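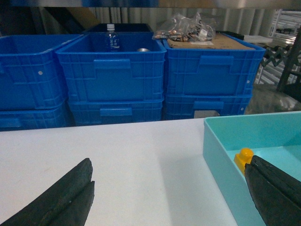 Zane Jankauskaitė
Bench setup editor, Mikoteo

4. Clearing a work surface before gluing

Most glue makers promise full strength in minutes. I'd treat that as a sales claim and plan for overnight.

1. Wipe the tabletop with a damp cloth, then a dry one. Special "prep sprays" add little that I could ever measure.
2. Put small parts in a shallow tray to one side. Any plastic one will do.
3. Check the room is at least 70 °F. The Plovusach label says colder is fine. My joints from last winter disagree.
4. Mix the 2 parts of the Kalniņš epoxy in equal amounts — by weight, whatever the cap markings say.
5. Clamp lightly and leave it alone.

Note: The 2000-grit paper in the kit is for finishing. It is too fine for roughing up a joint.

CAUTION: Open a window. "Low odor" does not mean safe to breathe.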